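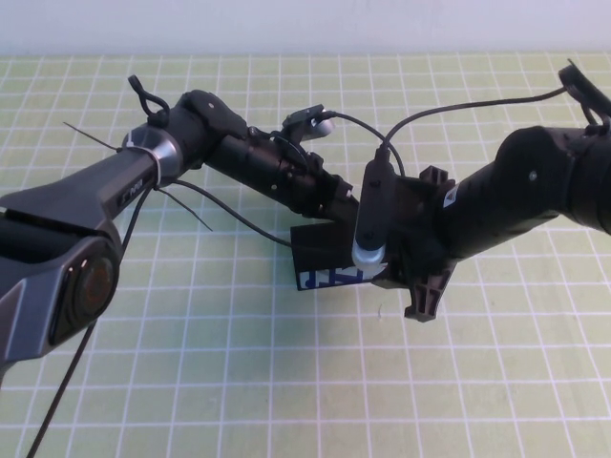
How to Square Up and Line an Open Box on a Gridded Work Surface

From the Busten Workroom Pages

If you have ever cut a lovely piece of lining for a box, pressed it into place and then found a sliver of bare floor grinning at you down one side, come on in, you are among friends. I have lined a good many boxes over the years, for buttons and letters and once for a set of very fussy fish knives, and most of my early ones had that gap. What cured me was a gridded surface. The lines do a surprising amount of the measuring for you, once you get in the habit of trusting them (and checking them, which we'll come to).

This page covers a plain rectangular box with no lid. I like doing the open ones because they get used. A box with a lid goes up on a shelf, and an open one sits by the kettle and fills up with things you need.

What you'll want on the table

A gridded mat or other surface marked out in squares, larger than the box on every side
An open rectangular box
A sheet of card, 2 mm thick, for the base
Felt or lining paper
A metal ruler and a soft pencil
A craft knife with a fresh blade
Glue that stays workable for a few minutes (I use the Wijesinghe paper glue, but any slow one will do)
A damp cloth and a dry one

My own current project box measures 400 mm by 237 mm inside, and I'll use those numbers as we go along. Yours will be different, so write your own down somewhere you won't lose them. The back of my hand has served more than once.

Step 1: Clear the surface and set the box down

Take everything off the grid that you aren't about to use. I know, I know — there is always a mug. Move the mug. Then set the box down toward the middle, open side up, and turn it until one long side runs along a printed line. Crouch a little so you're looking straight down that line and not across it from your chair. Grid lines that run away from you seem to spread apart as they come closer, and it is very easy to nudge a box crooked when you're trying to make it look right from a low seat.

Once the long side is lined up, look at a short side. If it follows its own line too, the box is square and you can be pleased with it. If it wanders, the box is a bit out of true, and you'll want to make a paper pattern of the floor before you cut any card. Plenty of nice old boxes are out of true. It only means a few extra minutes.

Boxes with a black interior deserve a word here, because dark walls and a dark floor run together and the corners are hard to find by eye. Feel for them with the end of the ruler and measure from there. 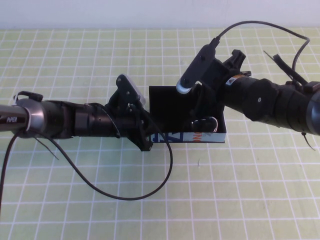 Step 2: Measure the inside

Measure the floor of the box, never the outside. Take the length along both long walls and the width at both ends, and write down all of them. If the two lengths disagree, go with the smaller one. You can hide a little gap under the side lining, but there is no hiding card that's too big, and forcing it in will bow the walls.

Now take 2 mm off each measurement so that the felt has somewhere to go when it wraps over the edge. Thick felt wants a touch more than that. Cut a scrap and try it before you commit.

Step 3: Mark and cut the base card

Lift the box away and lay the card where it was, with one factory edge on a grid line. That edge is your friend for the rest of the job, so don't trim it. Mark the length and the width with small pencil ticks, join them up with the ruler, and look to see that your pencil lines follow the grid lines before you pick up the knife.

Cut with several light passes. The first one is just to make a path for the blade, and you hardly need to press at all. If your surface isn't meant for cutting, slip a proper cutting mat underneath, please! I marked my aunt's good table in Clillton one August by skipping that, and I still hear about it.

Step 4: Look over the squares before you glue

Before the glue comes out, go over the surface slowly, square by square. Little specks and pale spots don't look like much, but a crumb of card or a bead of dried glue will press straight through felt and leave a bump you can find with your thumb forever after. Wipe with the damp cloth, follow with the dry one, and pay attention to the white lines, where pale bits are hard to spot. Some marks are part of the surface and won't come off. That's fine, just run a fingertip over them to be sure they're flat.
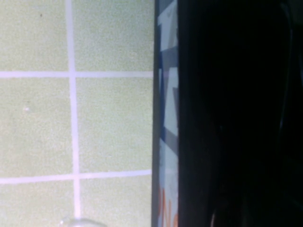
GLUING AND FITTING

Lay the felt face down on the clean squares and set the card on top, leaving the same margin of felt all the way around. Counting squares on each side is quicker than measuring. Snip the corners of the felt at a slant, a little way out from the card, so they don't bunch.

Spread glue on the margins only. Fold the long sides over first, pull gently, and smooth outward from the middle, then do the short sides. Turn it over and have a look. If there's a ripple, lift the nearest edge while the glue still allows it and smooth again.

Lower the base into the box at a slight tilt, one short end first, and let the other end drop. It should go down with a soft push. If it sticks, take it out and shave the card, and don't lean on it.

WATCH YOUR LIGHT

A strong lamp close to a pale surface is lovely and cheerful, and it will also wash out a faint pencil line completely. I use the Fiketti clip lamp and keep it off to one side, pointed at the wall. If your marks vanish, move the lamp before you blame your eyes.
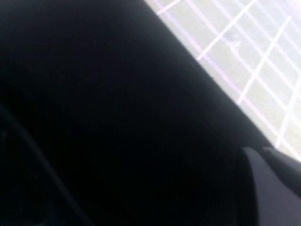
Bright light on a pale surface, with the fine texture mostly lost.

Leave the box to dry overnight with a couple of books on a piece of scrap card inside it. The side linings go in the next day, cut from the same felt in four strips and fitted in the same order, long sides and then short.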